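3 Sep 2023, gripper comparison, round table

Continued the comparison of the two finger sets for the hand-held grippers, Doko (short pads, mesh face) and Rimumero (the older ones). Flynn Hapeta asked for numbers before we order more, so I try to write everything properly this time.

Setup is the same as in August. Marker cube on each hand, chest rig with the small monitor, white box on the table with the flowers behind it. Task: approach the box, touch a front corner, go back. 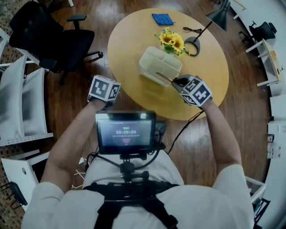 Logging was at the default rate and I did not change the exposure. Session 397 has 3944 frames from the head camera, but the left gripper stream stopped at 3000. I suspect the USB hub, the Ormsby one. I will repeat with the Skandness hub before I blame the camera.

Next I checked what each gripper camera has in view when both hands are up. The lamps on the ceiling are strong and I worry for the marker detection.

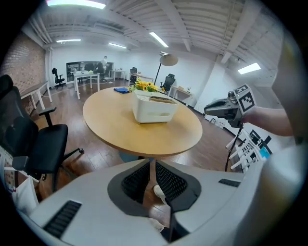 View from one gripper, the other one at right with its cube.

Cube detection was lost 3 times in the session, always on the same hand. To check: cube screws, and the print on the side face.

For the pads I prefer Doko so far, the closing feels more even. It is only my impression, no force data yet.

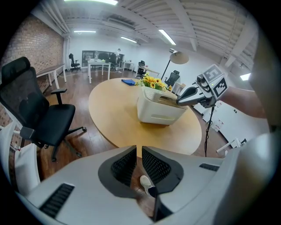
To do

- Repeat 397 with the other hub
- Fix lower exposure on both gripper cameras
- Ask Flynn which pad length he wants in the order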